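## 4. Open-Day Demonstration

The open day at Coltstead ran over one afternoon in April and was the first time the Wanider simulator was shown to people outside the group. Up to then all use had been by the two authors and one student. We wanted to know three things. Could a visitor with no training drive the arms at all, would they look at the camera views we gave them, and which view did they complain about. Section 3 has the controller, nothing in it was changed for the visit.

### 4.1 Setup

Two stations, side by side, each with its own copy of the simulator. Station A was run by Holloway, station B by Fitzsimmons. Each visitor got a slot of 8 minutes, including the talk at the start, which we kept short and mostly failed to keep short. Sixty slots were planned (60 in the booking sheet, all filled before lunch). Walk-ins could watch on the wall screen but not drive.

The simulated room is the same one used in our earlier tests: white work surface, wood furniture at the back, two arms. The cube task was loaded for visitors who asked for somthing harder than free driving. No scoring was shown on screen. In a pilot at Natham the score made people rush, and we dropped it.

Visitors had a selector for the camera views and could change it at any time. We logged each change together with the joint positions. The full log for the day holds 907 view changes. This was more than we had planned for and the plotting script had to be rewritten the same evening.

### 4.2 What the visitors had in front of them

Figure 4 gives three of the rendered views. They differ a lot in how much of the robot is shown, and most of the questions at the stations came back to this. In the first two a visitor has one dark fingertip to go by, low in the view. In the third the arms are mainly there as shadows on the white surface.
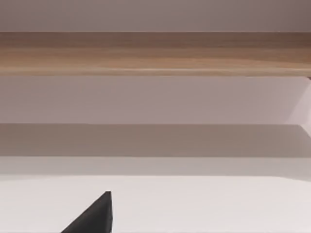
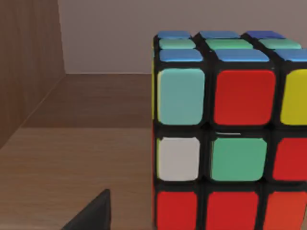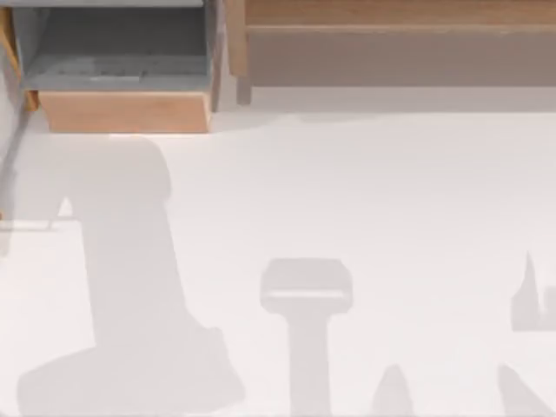 **Figure 4.** Rendered views from the simulator used at the open day. Top: fingertip and white surface, with the wooden shelf behind. Middle: fingertip beside the scrambled cube. Bottom: white surface with the shadows of the arms, open gray bin at upper left.

### 4.3 Observations

Driving first. Nearly everybody could move an arm within the first minute. Moving it where they meant to took longer. The usual error was depth — the visitor lined the fingertip up with the target in one view, closed the gripper, and got nothing. Switching views fixed this for those who switched. Some did not, and kept closing the gripper in the same spot until Holloway or Fitzsimmons suggested another view.

Views with a single fingertip were called "confusing" more than any other. One visitor from Gallagher, an engineer, asked where the other finger had gone and would not continue untill we had rotated the wrist for her. We had stopped noticing this ourselves. After that we began each slot at both stations with a slow wrist turn, and the question came up less. No count was kept, so this is an impression only.

Shadows were a surprise. We had rendered them soft and pale for looks, and had a note in the backlog to turn them off to save time. Several visitors used them to judge height over the surface, without being told to. A boy who came with a school group explained it to the person behind him in the line: watch the dark shape, go down till it meets the hand. Better than our own instructions. The note has been removed from the backlog.

The cube was popular and hard. Visitors tended to push it along the surface first and then try to grip. With the cube near the camera a large part of the view is cube and very little is gripper, and people leaned sideways in their chairs as if to see round it. We did this too in early testing.

### 4.4 Problems on the day

- Station B froze twice. Both times on a fast view change during a grasp. Cause found later, a lock held by the logger.
- Delay between hand controller and screen reached 200 ms on station A while the wall screen was mirrored. Fine once mirroring was moved to a second machine.
- The exit sheet had a question with two parts on one line. Half the answers to it can't be used.
- Talk at the start too long. Slots ran late from mid-afternoon on, last visitors got less driving time than the first.

The last point matters for anyone reading the log, as late slots have fewer view changes simply from being shorter. We have not corrected for it in Section 5. Slot lengths are in the log header and can be used to do so.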